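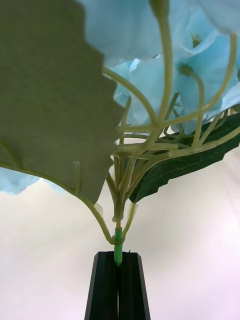

Según una lectora que nos escribió después de la primera parte, en Ivport ya no queda quien quiera levantarse a las cinco para vender flores. Le leo la frase a mi entrevistado, dueño de un puesto en el mercado desde hace 20 años, y él mueve la cabeza. "Queda gente, pero no queda aparcamiento", responde.

Empezó en abril, con un cubo prestado y mucha vergüenza. "No sabía envolver un ramo. Hacía unos paquetes como de pescado." Compraba entonces en Furkcombe, a los cultivadores pequeños, y pagaba al contado. Ahora casi todo le llega por el almacén Timmermans, tres veces a la semana.
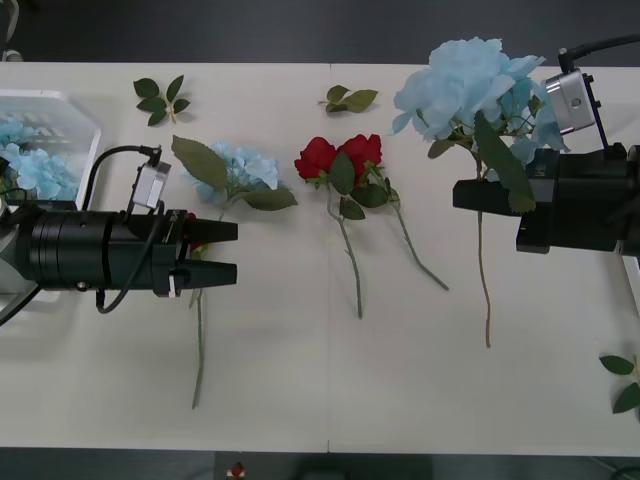 El alquiler del puesto es su preocupación más grande. Paga 1271 euros cada trimestre, y en Turkwood, me dice, por la misma superficie se paga la mitad. "Pero allí la gente compra flores solo para el cementerio. Aquí me compran para la cocina."

Le pregunto por las hortensias. Se venden bien, contesta, aunque dan trabajo: beben mucho y en julio sufren. A los clientes les recomienda cortar el tallo en diagonal y cambiar el agua cada día. "Me dicen que sí a todo - y después vuelven a los 7 días con la misma agua."
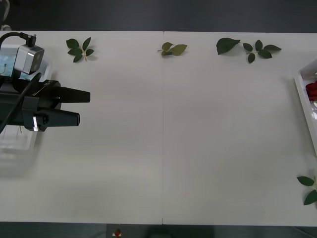
Última modificación de esta página: 25 de julio de 2022

Sobre las flores artificiales no tiene mala opinión. Su propia hermana las pone en la entrada de casa y él no discute. "Cada uno sabe cuánto tiempo quiere limpiar el polvo."

Antes de despedirnos atiende a una pareja que pide algo amarillo. Les enseña tres cosas y se llevan la primera.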